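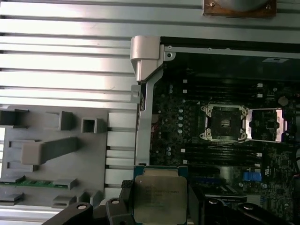
**December, 7:40 a.m.**

Dye bath for the Kellwood order. Notes for me and for whoever does the second lot.

Kellwood want the wool blanket yarn in the same rust as last year's lot. I have the old card and a 5 g sample of the yarn tied to it. The card says madder, 600 g to the kilo of fiber, alum mordant, no iron. It does not say which madder. Last year we were still buying from Roy and we have since changed to the Celonon powder, so the numbers on the card are a starting point and no more.

Scoured four skeins last night and left them in the rinse tub. Water ran clear by the third rinse. The yarn is the same two-ply as before but feels greasier out of the bag, and I would scour twice on the next delivery.

**Mordant**

Alum at 15 percent weight of fiber, cream of tartar at 5. Dissolved both in a jug of hot water first, then into the big pot. Brought up to 180 F over an hour, held one hour, lid on. Turned the skeins every ten minutes or so, less often toward the end when the phone kept ringing. Left to cool in the pot.

The thermometer on the big pot reads 7 degrees high. I checked it against the glass one. Everything written here is corrected. Whoever uses the pot next, read 187 for 180 and don't trust the dial at all below 120, where it sticks.

**Test skeins**

Did four small ones before committing the lot. All from the same mordant pot, all one hour at heat, all cooled in the bath.

| Skein | Madder, % of fiber | Top temp (F) | Chalk | Result |
|---|---|---|---|---|
| A | 60 | 160 | none | orange, thin |
| B | 60 | 160 | 2% | red-rust, close |
| C | 60 | 190 | 2% | brown, dull |
| D | 45 | 160 | 2% | like B but lighter |

B is the nearest to the card by a good way. Held up next to the window it is slightly pinker than the old sample. Under the shop lights I can't tell them apart. The old sample has been on a card in a drawer for a year and may have moved a little itself.

C is what happens when the bath gets away from you. I ran it hot on purpose to see where the brown starts. Garnet MacPherson liked it and has taken it home for a hat, so it is not in the box with the other three.

The chalk matters more than I expected. Our water is soft, and A came out the color of a cheap flowerpot. Last year's lot was done in the old building on well water, and that is very likely the missing piece on the card. I have written "2% chalk, town water" on the back of it in pencil.

**2:15 p.m.**

Main bath. Total dry weight of the four skeins is 1,279 g, weighed before the scour. At 60 percent that makes 767 g of madder. Soaked it in warm water over lunch, strained through the muslin twice. The second straining still left grit, and the grit gets into the ply and has to be shaken out for days afterward. Want a finer bag. The one from Fivumia that came with the silk order would do if anybody can find it.

Chalk in first, stirred, then the madder liquor, then the wet yarn. Bath looked like tomato soup. Started at 85 F.

- 2:40, 110 F, yarn already orange
- 3:05, 135 F
- 3:30, 155 F, turned the burner to low
- 3:45, 160 F, start of the hour
- 4:10, crept to 168, lid off, added a jug of cold
- 4:20, back to 160
- 4:45, burner off

I don't like the bump at 4:10. The low setting on that burner is too strong for a pot that is three quarters full. The ring under the small pot is gentler, but the big pot doesn't sit flat on it. A heat spreader plate would help. I'll look at the price of one.

Left the yarn in overnight.

**Next morning, 8:05 a.m.**

Pulled the skeins, squeezed, hung them on the back rail to drain for twenty minutes before rinsing. First rinse heavy red, second pink, third nearly clear. One drop of wool soap in the fourth, then a last plain one.

Color wet is much deeper than the card, as it should be. Three skeins match each other. The fourth has a paler stretch, a hand's width long, where the tie was too tight. My fault. I tied that one with the cotton string and pulled it in a figure eight like the others, but the string shrank in the scour. Use loose ties and more of them. That skein can go on the inside of the warp, or I'll overdye it if there is room in the next bath.

**Exhaust bath**

Kept the liquor. Put in 200 g of the gray fleece yarn, mordanted the same way, one hour at 160. Came out a soft coral over the gray that nobody ordered and I would happily make again. There is probably one more pale bath in it. It is in the lidded bucket by the sink, marked, and should be used this week or tipped out before it starts to smell.

**Drying and checks**

Dry by mid-afternoon near the heater. Rubbed a white cloth on each skein, twenty strokes. Very faint pink on the cloth from the paler one, nothing from the rest. Rinsed the paler one again.

Cut a length of each for the light test and taped them in the south window, half covered with card.

**To do**

- Second lot for Kellwood, same recipe as B, hold the heat down
- Order more Celonon madder, same batch number if they still have it
- Finer straining bag
- New card with the water and the chalk written on it properly
- Send Kellwood a snip of the dry yarn before winding anything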